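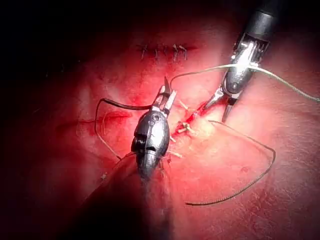
Gerrit Dekker reckons I should stop moaning and just get the bus to Westbridge. He put it in an email last week, under my post on waiting times, and added that if you can get a new hip at the end of it then a bit of travelling is a small price. Well, yes, Gerrit, up to a point!

The thing is, I did get the bus to Westbridge. I got it in March, for Mum's pre-op appointment, and I've been meaning to write it up ever since. There are two buses a day from Fisolcombe. The first leaves before the surgery in the village has even opened its doors, and the second gets you there after the clinic has finished, so really there's one bus a day and a spare one for people who fancy an evening out. Her appointment took 10 minutes. The trip took the whole day, plus a sandwich I'd rather forget.

I know we're lucky. It's free, the nurse was lovely (she found Mum a chair with arms without being asked), and the surgeon explained everything twice and then drew it on the back of a form. But Fisolcombe has more than 2,000 people in it, plenty of them Mum's age, and we used to have a day unit down the road at Berchtold. Hernias, cataracts, carpal tunnel, all the bread and butter stuff. When it closed we were told the patients would be "absorbed" elsewhere. I keep thinking about that word. What I see is people putting things off. Mum's neighbour has been going to get her hand looked at for so long now that she's taught herself to peel potatoes with the other one.

And money comes into it, whatever anyone says. If you've got a car and a job that lets you swap a shift, Westbridge is a nuisance. If you haven't, you're paying for a taxi both ways, or asking a favour, and there are only so many times you can ask the same person for the same favour -- especially when they tell you they need you home by three.

I asked at the desk about patient transport, by the way. You can have it, but you have to ring 10 days ahead, and Mum's letter came with a week's notice. The man was very nice about it. He gave me a leaflet.

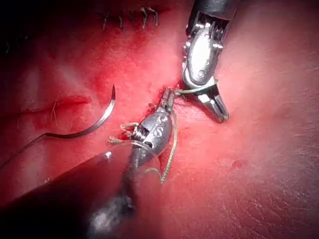 What I'd like to see

I'm no expert, so take this as one daughter's wish list. Put the follow-ups back in the village, to start with. Half of Mum's appointments have been a chat and a blood pressure cuff, and the surgery has both of those. My cousin lives out past Dornov and they get a nurse every other week who does wound checks and takes stitches out in a room behind the library. She thinks it's completely normal and couldn't understand what I was getting so excited about.

Then there's the timing. Somebody at the hospital must be able to look at a postcode before they hand out a nine o'clock slot. I did suggest this on the feedback form, in quite large letters.

Mum's operation still hasn't got a date, and she's got her bag packed by the front door, slippers and all. I've told her it's a bit soon for that, but she says if they ring with a cancellation she wants to be on that first bus.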